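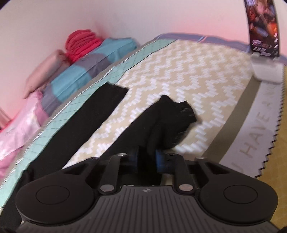 Humgate Community Choir – News

We're singing at Mahasneh Hall after all!

Well, we got it. I've been hinting at this for weeks to anybody who stood near me at the tea table, and the letter finally came through, so I can stop being annoying about it. Our spring concert is moving out of the church and into Mahasneh Hall, and it has 398 seats, a proper stage and (altos, please sit down) a heated dressing room.

If you were with us last spring you'll remember the church evening. Lovely sound, freezing feet, and a line for the one bathroom that went past the font. I sang the whole second half in my coat. So when the hall had a cancellation in March I called them before I'd finished reading the email, and then called Ayman Mansour, our director, who was in the middle of dinner and said yes with his mouth full.

The date is Sun 17 March, doors at half past two, and we start at three. Please don't turn up at three if you're singing! Warm-up is at one, in the upstairs room, and Ayman wants everybody in concert black by two so we can practice walking on. We were not good at walking on last time. I include myself in that, as I went up the wrong side and spent the first two songs with the basses.

Now for the program. The first half is mostly the folk songs we've been doing since Christmas, plus the sea song with the clapping, which I love and half of you hate. After the break we're doing Ayman's own piece, "Sistlow," named for the village where his grandmother kept bees. It runs for about nine minutes and has a long hum in the middle where you really do have to stagger your breathing. I went home from Tuesday's rehearsal dizzy. It's starting to sound gorgeous, though – when the tenors came in underneath us this week I got actual goosebumps and missed my next entry.
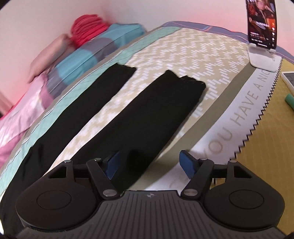
The tenors, by the way, are still short. We have five, and one of them is going to be away for his daughter's wedding, so if you know a man, or a woman with a good low voice, who can hold a tune and is free Tuesday nights, bring them along. There's no audition. Ayman will stand next to them for a verse and smile, and that's as scary as it gets.

A word on money, as people have asked me. The hall costs us $2,000 for the day with the piano tuned, and we have that already from the bake sale and the carols outside the train station. Tickets are $12, kids get in free, and they're on sale now through Kuvo, the booking site the hall uses. I found it a bit fiddly on my phone (it logged me out twice and I said some things), but it worked fine on the laptop. If you'd sooner pay cash, I'll have a stack of paper tickets at rehearsal. Each singer can put two aside for family until the end of next week, and after that they go back in the pile.

Parking behind the hall is tight, so share rides where you can. The number 2 bus stops right outside and runs on Sundays, just not very often.

Last thing: somebody left a green folder on the piano on Tuesday with all the second soprano parts in it and a shopping list for what sounds like a really good curry. It's at my house. Come and get it before I make the curry.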